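Home | Projects | Minutes | Wiki | Log in

Planning and Control Group – Minutes, May
Started 10:30. Chair: Wanpen Inthanon. Notes taken in turn, typed up the same afternoon.

1. Last minutes
Accepted with one fix: the logging change belongs to Dotico, not to Melex.

2. Planner release
Melex 3 is merged. The new collision checker reads the cabinet meshes directly, so the hand-made boxes can go. Two old configs still point at the box files and fail on load without a clear message. Wanpen will add a check at startup.
Planning time in the kitchen scenes is fine. The joint limit margin was discussed again – left as it is until the Hulme runs are finished.

3. Grasping round knobs in simulation
Most of the time went on this item. The wrist view is now rendered at the same rate as the control loop, and the grasp policy takes its target point from that view alone. The open question is when to hand over from the planner to the local controller. At present the switch is made on distance to the knob center, and the approach height is taken from the plate.
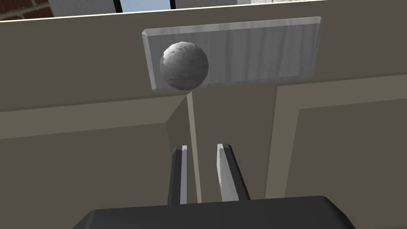 Wrist view, fingers below the knob.

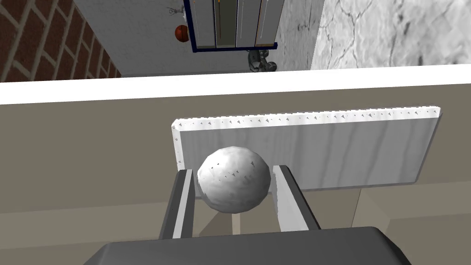

Wrist view, ball between the fingers.

Wanpen Inthanon asked whether distance was the right trigger at all, as the center estimate gets worse once the fingers cover part of the knob. She would sooner switch on the width of the visible gap on each side and keep distance as a fallback. It was pointed out that the gap test needs a clean finger mask, and the current one flickers on the light inner faces. Agreed to try both on the same 70 starts and compare them before changing the default.
Contact parameters: friction on the knob stays at the present value. The mesh is faceted and that may matter for contact points – a smooth sphere will be tried as a collision shape, with the visual mesh unchanged.

4. Tooling
Dotico now writes the wrist images and joint states to one file. Replay works from the command line, but scrubbing backward is slow. Old logs need converting; the script is in the tools folder.
Bosau nightly jobs: 8 failed last week, all on the same license timeout. Retry to be added.

5. Actions
– Startup check for old configs: Wanpen
– Handover comparison, distance against gap: open, to be assigned by mail
– Sphere collision shape: same person as above
– Retry in Bosau: tooling

6. Any other business
The room is booked until noon only from now on.

Closed 11:50.

Related items
Melex 3 release notes
Dotico log format, draft
Hulme run plan
Minutes, April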